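舅舅的失踪案一直没结，家属能不能看到当年的卷宗？

Tanko Aliyu 发表于2024年10月

我舅舅在Losum失踪已经11年了，当时他在Prunura河边的木材场上夜班，下班以后没有回家。警方立了失踪案，找了一阵，后来就没有消息。负责的警官退休了，换过人，现在这位我母亲只通过一次电话，对方说案子仍然开着，有新情况会联系。

今年9月我母亲写信去申请查阅卷宗，收到的回复只有一页，说案件仍在侦办，材料不予公开，随信给了一个编号，让我们以后来信都写上。她年纪大了，看完信就不想再弄了，我接过来办。

我想弄清楚几件事。第一，案子没有结，家属是不是什么都看不到？我们并不想看别人的口供，只想知道当年搜过哪些地方，有没有查过他的银行账户。第二，听说可以给亲属采DNA，跟各地没有认出身份的遗体比对，这个要去哪里申请，要不要钱？当年没有人跟我们提过。第三，有家叫Stastix的公司打过电话来，说可以代办旧案复查，先付定金。我没有答应，想问问有没有人跟他们打过交道。

补充一点：舅舅没有结婚，没有孩子。外婆已经去世，我母亲是他同父同母的妹妹。家里还留着他的一把旧剃须刀和一些信。

旧磁带

我姐姐的案子拖了很久，类似的手续我走过一遍，按你问的说。各地规定有差别，以你们当地的答复为准。

卷宗这一块，没有结的案子一般不会整本给你看，这个很难绕过去。但是“整本不给”和“一个字都不给”是两回事。你母亲那封信如果写的是“申请查阅全部材料”，对方按全部材料来答复，拒绝起来很省事。你可以重新写一封，把要的东西拆开，一项写一行，比如：

报案登记的复印件，也就是家属自己当年报案时说的内容；
搜索的日期和大致范围；
是否查询过银行账户和手机记录，只问有没有查过，不问结果；
失踪人员的信息目前有没有登记在全国或地区的系统里，登记的身高、体貌特征和衣着是否正确。

最后这一项很要紧。我们那次拿到登记表，发现我姐姐的身高写错了，左手腕的旧伤没有写进去，出生年份也差了一年。要求更正是家属可以做的事，不涉及侦查秘密，更正以后让他们给你一张新的打印件。

我第一次申请被拒，第二次按上面的办法写，等了约40天，收到的材料里有报案登记和搜索范围的简图，别的都涂黑了。涂黑的部分我申请过复议，没有成功。

DNA的事，找现在负责的那位警官提，书面提，留底。跟他说亲属愿意提供参考样本，请他安排采集。我们那边是在警局里采的，棉签在口腔内侧擦几下，几分钟就好，没有收费。同父同母的兄弟姐妹可以采，不过一个人的样本比对力度有限，如果还有别的兄弟姐妹，最好都去。外甥也可以问问，母系的线粒体那一部分，你跟你母亲、你舅舅是一样的，采了有用。

剃须刀不要洗，也不要再用手去拿。装进干净的纸袋，封口，写上日期和由谁装的，不要用塑料袋。信封如果是他自己舔了封口寄出来的，也收好。能不能提取到东西由实验室判断，你只管保存。

采样之前会给你一张同意书，看清楚样本用来做什么、保存多久、以后能不能撤回。我签的那张写明只用于失踪人员比对，你们的未必一样，不清楚就当场问。

另外建议建一个自己的文件夹。每次打电话记下时间、对方姓名和说了什么，来往信件复印一份，原件不要交出去。我那本现在有107页，换了几任警官，每一任接手的时候都是我先把前面的情况讲给他听。
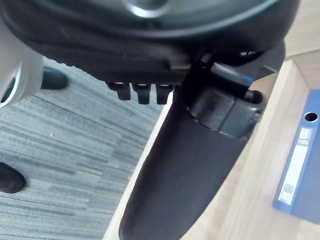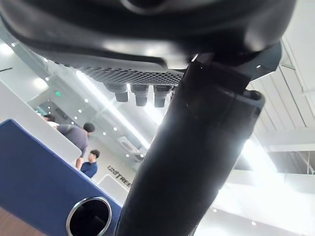
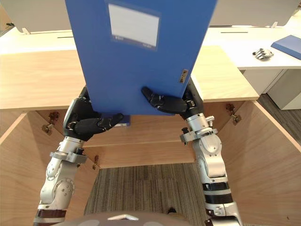
Isah

同意楼上大部分，有一处要补充。线粒体比对只能说明是不是同一个母系，单凭这个认不了人，一般要跟别的标记和其他证据放在一起看。所以你母亲的样本还是主要的，你自己的作为补充。别因为你采了就让她不去。她要是走动不方便，可以问一下能不能上门，我们那里是可以的，要提前约。

还有，采完以后不要以为会有通知。我父亲的样本交上去以后很久没有动静，打电话去问，才知道送检单少了一个签字，样本一直放在那里没有送出去。建议隔一个月问一次，直接问这几句：样本送到哪个实验室，哪天收到的，有没有录入比对库。录入以后，没有比中通常不会来信，你可以要求对方书面确认已经录入。

比中了也不会马上告诉你，中间要复核。真的接到电话，请对方说明是初步结果还是已经确认，两种情况差得很远。我们接到过一次初步的，后来排除了，那段时间家里很难熬，我当时没有问清楚就告诉了奶奶，现在想起来不应该。

搜索范围那张图如果拿到了，对照一下当年的河道。你说的是Prunura河边，老河段后来如果修过堤，当年的位置跟现在的地图可能对不上，去当地图书馆或者测绘部门找旧地图，复印一张附在信里。

晚班老李

Stastix我不了解，没法评价。只说一般的：先收定金再谈做什么的，我不会付。要请私人调查员，先查有没有执照，合同里写清楚工作内容、按小时还是按项目收费、查到的材料归谁，还要写明发现线索时先交给警方。没有执照的不要给他看家里的文件。他们也看不到警方的卷宗，谁说能看到，要小心。

有的地方有免费的失踪者家属组织，可以帮着写信，先找这种。

Tanko Aliyu

谢谢各位。剃须刀已经装进纸袋，写了日期。母亲同意去采样，她还有一个弟弟住在外地，我在问他愿不愿意一起去。

按第一位的办法重新写了信，分成4项，没有再写“全部材料”。寄的是挂号，回执夹在文件夹里。Stastix又来过一次电话，我问他们执照号，对方说会发邮件过来，到现在没有收到。

想再问一句，旧信要不要整包交给警方？里面有些是家事，母亲不太愿意。

旧磁带

不用整包交。先列一张清单，写明每封信的日期和寄信地址，告诉警官家里有这些，由他说要哪几封。跟失踪前那段时间有关的优先，交之前拍照，交的时候要收据。收据上要写清楚是借用还是提取，什么时候归还，我有两样东西就是因为没写，到现在也没要回来。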